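Chapter 4
Fabrics with a Pile

I bought my first length of fleece when I was a student, in a July sale at a shop called Hunwood, and I made every mistake going. I cut half the pieces with the pile running up and half with it running down (nobody had warned me!), and the finished jacket looked as if I'd made it from two different cloths. I wore it for years anyway.

So let's start with the word itself. Pile is the layer of fibres that stands up from the base of a fabric. Velvet has it, corduroy has it, and so does the towel in your bathroom. On some cloths it lies flat and neat, and on others it's curled up into little tufts, and you'll need to treat the two quite differently.

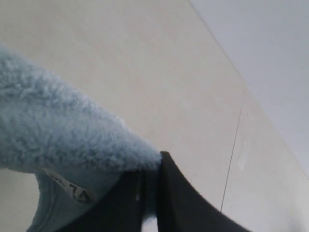

Light blue curly-pile fabric with a tag reading "74"

Stroke a piece of velvet one way and it feels smooth, stroke it the other way and it drags. Curly piles are more forgiving, but I still mark an arrow on the back of every piece in chalk before I pick up the scissors. Cut through the base only, with short snips, and shake the bits off outdoors if you can.

You'll need a 60 cm ruler, chalk, long pins and a few scraps for Exercise 4.1, where we sew a test seam and tease the trapped fibres out with a needle. Keep your samples in your folder, labelled, as we come back to them in Chapter 6 when we look at linings.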